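Sivamholm Finger Pad Kit for Two-Finger Grippers

Part no. SV-223
Pads, screws, driver bit and wrist cable clips
In stock, ships from Grendstead

Hi, I'm Wiroj Thongsuk, and I put these kits together because I got tired of cutting my own pads out of sheet rubber with kitchen scissors. I run a small bench cell that handles bakery items and paper packaging, and pads are the thing I replace more than anything else on it (by a mile!). If you've got a two-finger gripper with screw-on tips and you pick up soft stuff all day, this is the kit I'd want you to have in the drawer.

What you get

4 finger pads, black, ribbed on one side
8 low-head screws, plus 2 spares
1 driver bit to match
6 clips for the wrist cable
1 wipe-clean card with the steps below

Will it fit?

The pads fit the Allberg 16 and the older Rattanakul fingers with the flat back. They don't fit the Rattanakul with the curved back, and please don't try to sand them down, I've had two of those come back to me and there's nothing I can do with them. If you're not sure which one you have, take the old pad off and lay a ruler across the metal. Flat is good. Send me a photo if you're still stuck!

Swapping the pads

Park the arm somewhere you can get both hands around the wrist, then power down and lock it out the way your own manual says. I like to have the fingers fully open before I cut power, it saves a lot of fiddling with the screws on the inside faces.

Take the old pads off one finger at a time and look at the back of each one. Sugar gets in there. So does flour, and it sets like cement after a while. Wipe the metal with a damp cloth, dry it, and only then put the new pad on with the ribs facing in. Snug the screws by hand. They're small and going into soft metal, so if you lean on the driver you'll strip one (ask me how I know).

Do the second finger the same way, power back up, and close the gripper slowly on a folded piece of paper. You want it held evenly along the tips. If it slips out on one side, loosen that pad, nudge it, and try again.

Don't forget to redo your zero. New pads are thicker than worn ones, and your closed position will be off until you do. On my controller the closed reading was 131 with the old set, and I'd have been squashing croissants all week if I'd left it there.

The cable clips

I added these to the kit in October after a bunch of you wrote in. Leave a bit of slack at the wrist so the cable can follow the turn, but keep the loop up and away from the fingertips. Run the wrist through its full turn by hand speed before you go back to normal work and watch the loop the whole way. If it ever gets near the jaws, move the clip back one spot along the arm.

Paper bags are where all this gets tested, if you ask me.
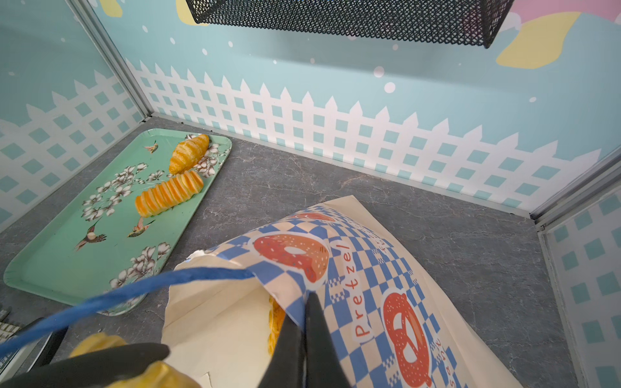 I keep a lower force setting saved just for bag jobs, and I go in slower than I do on an open tray. Paper wants to ride along with the pad, especially when the ribs are brand new, so give yourself a few practice grabs before you trust it with anything flaky. If the mouth of the bag keeps dragging, open your fingers a touch less on the way in.

Looking after them

Wipe the ribs at the end of every shift with warm water and a drop of dish soap. No solvents, please, they make the rubber go gummy. I check mine every 300 picks or so on glazed items and a lot less often on dry ones. Once the ribs look shiny and flat, swap the set, and do both fingers together even if one still looks fine.

Spare screws are sold on their own too, because everybody drops one behind the bench sooner or later.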